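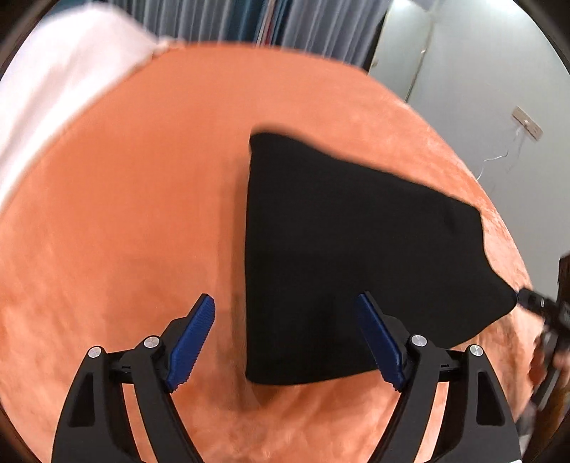 One Penidden customer wrote in to ask whether the blanket would cover black clothes with fuzz if she did her folding on it, and added that her last plush throw ruined two good T-shirts. It's the question we get most about this blanket, so the answer goes first: wash it once by itself before you use it, and shake it outdoors when it comes out of the dryer. After that first wash most of the loose fiber is gone. Dark knits will still pick up a strand now and then, and a lint roller takes care of it.

Penidden Plush Blanket, Orange

The Penidden is a thick, soft blanket for the top of the bed. The pile is deep enough to show swirls when you run a hand over it, and it will show the marks of whatever was lying on it until you brush it flat again. Some people like that look and some don't. If you want a smooth surface, see the Pliltola flat-weave cover at the bottom of this page.

The color is a strong, warm orange. It looks a little darker in the hollows of the pile and brighter under a lamp. It goes well with white pillows and with gray or blue curtains.

Size and weight

We sell the blanket in one size, made for a full or queen bed. On a full bed it hangs well down both sides. On a queen it covers the top and drops a few inches past the edge of the mattress. The fabric weight is 300 grams per square meter, so it is warm enough alone on a cool night and works as a second layer in winter.

Material

Polyester on both sides. The face has the long pile and the back is sheared short, so the blanket doesn't slide around much on cotton sheets. The hem is double stitched. There are no tassels or trim.

Folding laundry on it

A lot of buyers use the made bed as a folding table, and a plush top does change how that goes. Thin jersey grips the pile a little. That helps when you are squaring up a T-shirt, as the first side stays put while you bring the other one over. It gets in the way when you try to slide a finished stack across the bed, so lift the stack instead.

For knits and T-shirts:

Brush the pile flat with your forearm before you start.
Lay the shirt face down and pull the corners out until the hem is straight.
Smooth from the middle toward the edges. Press lightly, as a soft surface gives under your hand and will leave a crease if you lean on it.
Fold the sides in, then bring the bottom up.

Dark clothes are easy to see against the orange, and so are their creases. White lint from towels shows up too, so fold the towels last. For dress shirts and anything with a sharp pleat, a hard table is better.

Washing

Machine wash cold at 40 minutes or less on the gentle cycle. Use a mild liquid detergent and skip the fabric softener, which mats the pile. Tumble dry on low and take the blanket out while it is still slightly damp, then hang it over a rail to finish. Don't iron it. Don't wash it with towels.

If the pile has gone flat where someone sits, a soft clothes brush and a little steam held well above the surface will bring most of it back.

Price and delivery

The blanket is $39. Orders leave our Adeyemi warehouse within 3 working days. It comes rolled in a paper sleeve and needs about a day on the bed to lose its fold lines.

Returns are accepted if the blanket is unwashed. A washed blanket can be exchanged only for a fault in the stitching.

Stock note, October 14, 2022: orange is in stock. The cream version sold out in June and we don't have a date for more.

Goes with

Mavevov pillowcases, white, sold in pairs. Plain cotton with an envelope closing.

Pliltola flat-weave cover, gray or blue. A thinner top layer with a smooth face, better for people with shedding pets or a closet full of black wool.

Penidden clothes brush, soft bristle. The same one we use on the store samples.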